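Home Projects Notes Parts About

# Jarkine: taking old desktops apart and keeping notes

README, last touched 12/13/19

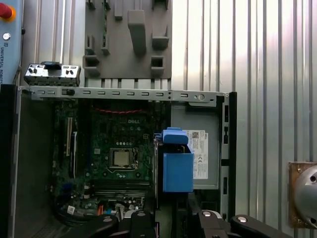 ## What I'm doing with all these computers

Jarkine is the name I gave to a folder on my laptop, then to a shelf, and by now it's more or less the whole back half of the workshop. I take apart old desktop PCs, write down how each one comes apart, sort what's worth keeping, and put the notes here so that someone else with the same case on the table doesn't have to spend an evening swearing at a hidden clip (I've done that evening, it's yours for free).

I started because my cousin's office was throwing out a stack of towers and I said I'd have them. I had plans! I was going to build a little file server. I did build it in the end, but by then I'd got far more interested in the cases themselves, and in how differently people have solved the same few problems. Where does the drive go, how do you hold a card in without a screw, what keeps the side panel on when someone kicks it.

There are 30 machines written up so far. Another 8 are stripped but the notes are still on paper, in my handwriting, which only I can read and not always.

## What's in the folder

- `teardowns/` has one text file per machine, in the order I'd do things if I did it again
- `fasteners.csv` is the list of screws, clips and latches
- `keepers.md` is what I kept and why
- `gone.md` is what went to recycling
- `photos/` is a mess, sorry, I'm getting there

Every teardown file begins with the maker, if there's a name on the board or the case, and then goes straight into the steps. I don't bother with processor speeds and so on. You can look those up, and I mostly care about the metalwork.

## How I take one apart

I do them all in much the same order now. Mains lead out first, then hold the power button in for a few seconds, then lay the case on its side with the panel facing up. If the panel won't slide, stop and look for a latch before you lean on it. I bent one badly on my third machine and it has never sat flat again.

Once it's open, look before you touch. I take a picture straight down into the case with everything still in place, and then another each time something comes out. It feels slow but it's how I remember which way a cable was folded. Twisted pairs especially: note where both ends go, because those little two-pin plugs will fit in several places and only one of them is right.

After that:

1. Unplug the drive cables at the drive end, then at the board end.
2. Lift out the drives, cage and all if it comes out as one.
3. Cards next. Some rails have a latch that lets the whole row go, others want a screwdriver for each card.
4. Memory, and put it in a bag straight away.
5. Power supply. Watch the last cable, it always hangs on to something.
6. Board screws, working from the corners in. Put them in a pot of their own.
7. The I/O shield last. It pops inwards, and the edges are sharp, so push with something that isn't your thumb.

With office Dells I'd add one more thing, which is to look along the rails and edges for plastic catches before reaching for any tool at all. An awful lot of those cases was meant to be opened by a person in a hurry.

## About the fastener list

This is the bit people write to me about! `fasteners.csv` has 70 rows. Each one is a different screw, clip, catch or standoff, with the thread if it has one, the head, where I found it, and whether it'll come out without breaking. The last column is the one I'm proudest of. It's also the one most likely to be wrong, as old plastic goes brittle at its own pace and a clip that was fine for me may snap for you.

Columns:

- `name`: what I call it, which may not be what anyone else calls it
- `type`: screw, clip, latch, standoff, other
- `thread`: blank if there isn't one
- `found_in`: which teardown file
- `survives`: yes, mostly, no
- `note`: whatever I felt like saying

Adoración Requena went through the whole thing last winter and fixed my thread sizes. I'd been mixing up the fine and coarse case screws all the way down, so if you've got a copy from before that, please throw it away and take the new one. She also talked me out of a column for colour, and she was right, though I still miss it.

## What I keep

Fans, if they spin quietly. Power leads, the short drive cables, screws (all of them), rubber feet, the good springy latches. Any I/O shield, even when I've no idea what board it belongs to. They're thin bits of stamped metal and take up no room, and one day somebody will ring up wanting exactly that one. It's happened 2 times and I was unbearable for a week after each.

I don't keep swollen capacitors, boards with corrosion on them, or anything that smells burnt. Batteries come out and go in their own tub. Drives are wiped, and if they can't be wiped they get drilled.

Small parts live in Ustent drawers, the grey ones with the clear fronts. I tried jam jars before that and they look lovely, but you can't get your fingers to the bottom. The labels are done on a Ladel printer that Pouran Shahbazi passed on to me when she moved. It eats tape but the print doesn't fade.

## Things that are still wrong

- Two of the teardown files describe the same case under different names. I think. I need to get both boards side by side before I merge them.
- The steps for slimline cases assume you've already got the front bezel off, and I never explain how. It lifts from the bottom edge on most of mine.
- I say "left" and "right" as if the case is lying down in front of me with the ports away from me. Some of the early files have it the other way about and I haven't caught them all.
- The Stamatopoulos case notes stop halfway. I lost the sheet. If I find another one of those cases I'll start over.
- Cable lengths in the older files were measured with the cable still folded, so they come out short.

## If you want to add something

Please do. Copy any file in `teardowns/`, change the words and send it over. Plain text is fine, and so is a letter if that's easier (Pouran sends hers on the backs of receipts and I type them up). I'd sooner have a scrappy list of steps from someone who's just done it than a tidy one from memory.

Say what tools you used, say what broke, and say if anything was missing when you opened it up. Don't worry about naming parts properly. "The springy thing by the big plug" is perfectly good, and I'll match it to a row in the list if I can.

You can use any of this for whatever you like. If you print the fastener list for your own workshop, print it sideways or the notes column falls off the page.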